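Omton to require dust readings before reuse of old factory halls

Owners of disused industrial buildings in Omton will have to submit dust and soil readings before any new tenant moves in, under a rule that takes effect in December.

The requirement applies to halls with a floor area above 200 square meters that have stood without a registered use for 54 months or longer. Smaller buildings remain under the existing procedure, in which an inspector decides case by case whether sampling is needed.

Under the new text, owners must supply one surface dust sample for every 100 square meters of floor. Where the original floor slab has been removed or was never laid, a soil core is required in place of the dust sample. Cores are to be taken to a depth of 30 centimeters and tested for lead, chromium and mineral oil.

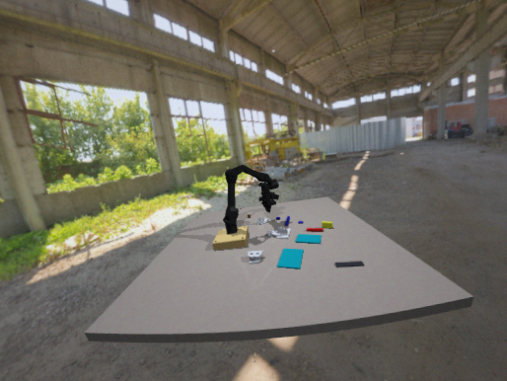 A derelict industrial hall with a dirt floor, computer rendering.

Testing must be done by a laboratory on the district list. Results stay valid for two years, provided no excavation or roof work takes place in that period. If any reading exceeds the limit, the owner has to file a cleanup plan before applying again.

The fee for reviewing a submission is set at 3000 for the largest category of building, with lower rates for halls divided into separate units. A second review following cleanup carries no charge.

Rosalía Iglesias, who drafted the technical annex for the district building office, said the old procedure produced results that could not be compared. "One report would give a single figure for an entire hall, and the next would give a figure for each bay," she said. "The annex fixes the spacing, the depth and the units. The limits themselves are the same as before."

Garrido, a property firm with several vacant halls along Zakevgate, asked during the comment period for composite sampling, in which material from neighboring points is mixed and tested once. The office accepted this for dust but refused it for soil — oil residue tends to sit in small patches under former machine beds, and mixing can dilute a high reading to below the limit.

Sumora, which leases storage space in the same area, asked for a longer validity period. That request was declined.

Applications already on file when the rule takes effect will be handled under the old procedure. The annex and the list of laboratories are available at the building office counter.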